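Workshop notebook, donut counter
November 3, 2018

Went through 37 napkins before lunch. I had budgeted 28 for the whole day. Donut glaze gets onto everything: the box flaps, the lid handles, my pen, page 12 of this notebook (sorry to whoever reads page 12).

Layout as it stands: the two white display trays from Plaltent go side by side on the curved counter, lids hinged, one kraft box per donut. I argued for bare donuts on doilies and lost. The boxes won on the grounds that you can pick one up without wearing it. Fine. They also keep the sprinkles in one county.

Serving tray is the dark one with the raised rim. The white one we tried in February looked like hospital lunch.

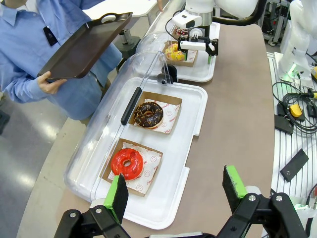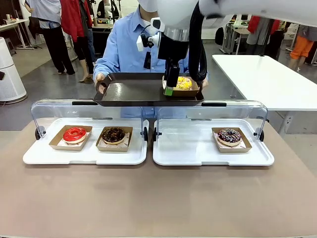
Lids and boxes at the counter. 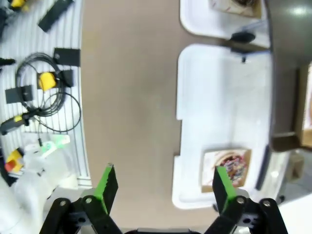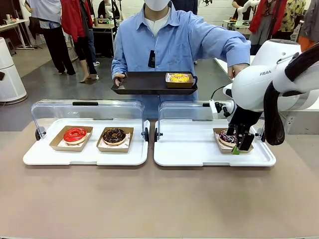 Things to fix before the Flornville open house, in no order:

The lids. Closed, they look terrific and keep fingers off the glaze. Open, they stand up at the back like a pair of windshields, and anyone handing a serving tray across has to come in over the top of them. Sekiguchi quoted 1,360 for a set that slides sideways. I wrote the number down and then went for a walk. We are keeping the hinges.

Box liners. If the paper is folded in quarters it springs up and sticks to the icing, and then the customer gets a donut with a hat. Fold it once, press it into the corners, leave it overnight under something heavy. The Vindov catalog works well for this, and it's the first use I have found for it.

Spacing. One box to each end of a tray, with a gap between. When they get shoved together the flaps hook each other and two donuts leave when one was ordered. I want a pencil mark on the underside of the tray edge, but the last pencil mark I made there wiped off with the sugar, so maybe tape.

Candy box. Still undecided. Small hard candies look cheerful in a kraft box, and they roll when they fall — I was finding them under the bench well into the afternoon. If we keep them, shallower fill.

Order placed: 300 more boxes, same size. I measured a donut first this time. The supplier's "standard donut" and our bakery's standard donut have clearly never met.

Still need: degreaser, paper liners, a second serving tray so one can be washed while the other is out. Also need to settle who takes home the leftovers. I have a position on this and it's the red ones.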